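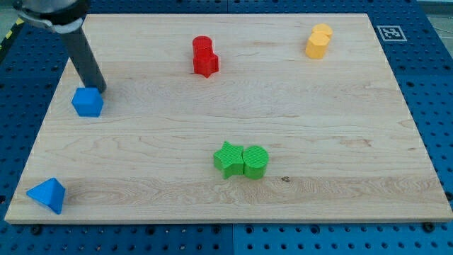
Week 4 – Beetles: reading the elytra, and how not to get lost in a key

Handout, updated 15/02/2026. Replaces the one from August, which had the couplets in the wrong order. Throw that one out.

Reading before lab: Pfister chapter on ground beetles, first half only. Skip the larvae, we do those later.

1. Where we are

Last time: true bugs, forewing half leathery, half membrane, piercing mouthparts. This week the whole forewing is hardened = elytron (plural elytra). Chewing mouthparts. Elytra usually meet in a straight line down the back. Bugs with a big scutellum fool people every year, so check the mouthparts first, then the back.

Shortened elytra do not mean "not a beetle". Rove beetles leave most of the abdomen showing. So do some others. Earwigs have short forewings too, but they have pincers at the rear and a different antenna. Look at both.

2. Terms you need (will be used without explanation from now on)

Pronotum – the plate behind the head. Shape matters a lot: wider than long, narrowed at base, side margins flat or turned up.
Scutellum – small triangle between the elytra bases. Sometimes hidden.
Stria (striae) – the grooved lines running lengthwise on the elytra.
Interval – the strip between two striae. Numbered from the suture outward. Interval 1 is next to the suture, NOT on the outside edge.
Puncture – a pit. Can sit in a stria or on an interval. Say which.
Suture – where the two elytra meet.
Tarsal formula – number of tarsal segments on front, middle, hind leg. 5-5-5 in ground beetles. 5-5-4 in darkling beetles.
Trochanter – small segment between coxa and femur. Large and obvious on the hind leg in ground beetles.
Seta – a bristle. In ground beetles the single long ones have fixed positions and are worth the trouble.

3. Ground beetles (Carabidae), quick version

Threadlike antennae, 11 segments. Head usually narrower than pronotum. Hind coxae reach back and divide the first visible abdominal segment – turn the specimen over, this is the best single character for the group at our level. Legs mostly long, made for running.

Confused most often with darkling beetles. Both can be black, both turn up under the same log. Count the hind tarsus. If it has four segments, stop, you are in the wrong family. Careful with broken legs, check the other side before you decide anything.

Color: use it last. Freshly emerged adults are pale and soft (teneral) and will not match any color couplet. Metallic shine changes with the angle of the light. Hanne Lehtinen had a long series from Wornside where the same species ran from green to nearly black, and half of it was sorted as two species when it came to us.

4. Using the key

Read BOTH halves of the couplet before choosing. Every time.
Write down the path you took (1b, 3a, 7a and so on). If the answer is wrong I can find the spot. Without the path I can't.
"Usually" in a couplet means there are exceptions in our material.
If stuck, try both branches and see which one falls apart sooner.
Measure body length from the front of the closed mandibles to the tip of the elytra, along the midline. Not with the antennae. Specimens with the head pulled in will come out short.

5. The practice set

Drawers from two sites, Balitz (wet meadow) and Resia (pine, sandy). The full set is 456 specimens, you each get 28. Most are pinned through the right elytron, the tiny ones are glued on points. Handle by the pin only.

Specimen 3232 is mislabeled on the locality tag. It should say Resia. Leave the old label on the pin, a correction goes underneath, we never remove labels.

Tín Hà will be in the lab for the second hour, ask him about genitalia preps if you want to go further with your project. Not requried for the practical.

6. What to hand in

One sheet per specimen:
number from the pin
family, and genus if you get there
path through the key
tarsal formula
body length in mm, one decimal
two characters you saw yourself, not copied from the key
how sure you are (sure / fairly / guessing)

"Guessing" does not lose points. A confident wrong answer with no path does.

7. Loose ends

Ladybugs: tarsi look three-segmented, there is a tiny third one hidden in the lobes of the second. So 4-4-4 if you look hard enough. Same sort of trick in leaf beetles and longhorns, where the small one is the fourth and they look 4-4-4 but are 5-5-5.

Weevils next week. The snout is not always long. Bring the hand lens, and re-read the antenna page (clubbed, elbowed, serrate), becuase I will not go over it agian.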